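JUNDHAM — Ikberg has published a revised care procedure for its hand-held gripper tools, setting out how finger pads, linkages and joint pins are to be checked between working sessions. The procedure takes effect in March.

Under the new rules, operators will inspect both ribbed pads before a tool is used on soft or easily crushed items such as paper cups and foil wrappers. Pads that show wear must be replaced as a pair.
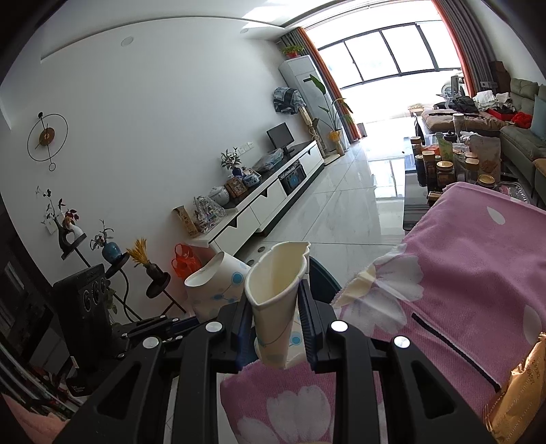
A white paper cup held between the ribbed finger pads of a hand-held gripper.

"A worn pad changes the grip long before the operator notices," said Seija Laaksonen, head of tool maintenance at Ikberg. "We are asking crews to look at the pads first and the joints second — every time."

The pivot points are to be wiped down after each session and checked for play after every eight hours of use. Any tool with uneven finger travel will be withdrawn and realigned by a technician.
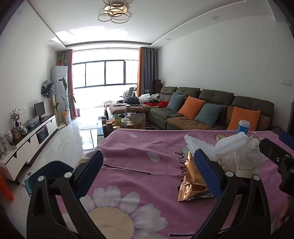 Issue 7, page 2

Lộc Hầu, who led the revision, said the pad check is carried out with the fingers open and again with a light object in the grip. Results are entered in the tool's service record.

Printed copies of the procedure are available from the Ikberg service desk, extension 3870.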